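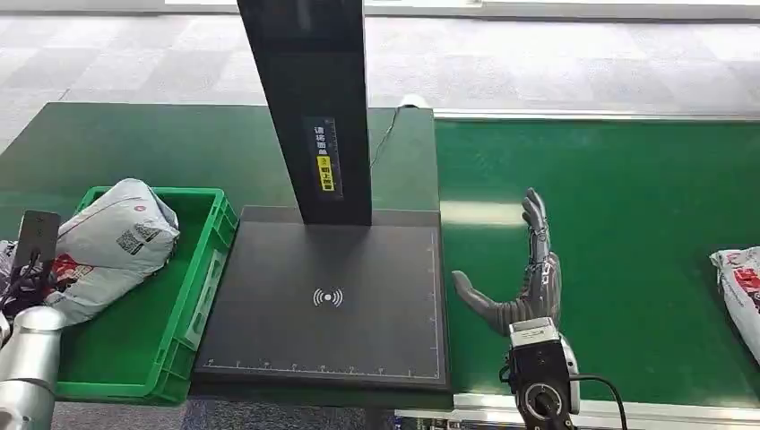 Our project studied who can receive help with child care costs when both parents work in shifts. We chose this subject because many families in our town have changing hours, and the rules are written for people with fixed ones. A green conveyor belt means a job at a fixed place, and a parent who works next to one cannot leave early when the day care closes. We read the public rules of the Padilla child care grant and sent a short form to parents at two centers, Sora and Niketti. We received 39 answers. Of these parents, 3 had applied for the grant before December. The others told us mostly that they did not understand which income they must write, the one before tax or the one after.

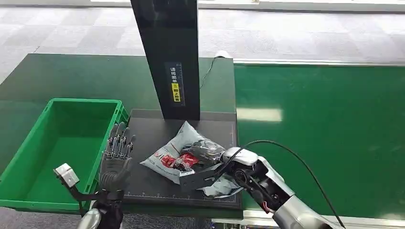 Can a parent apply if the work hours change every week? The parent may use the average of the last three months, and the employer must sign it.

The grant pays up to 254 dollars a month for each child under five. We could not check how quickly the payment arrives, and this part of our report stays open.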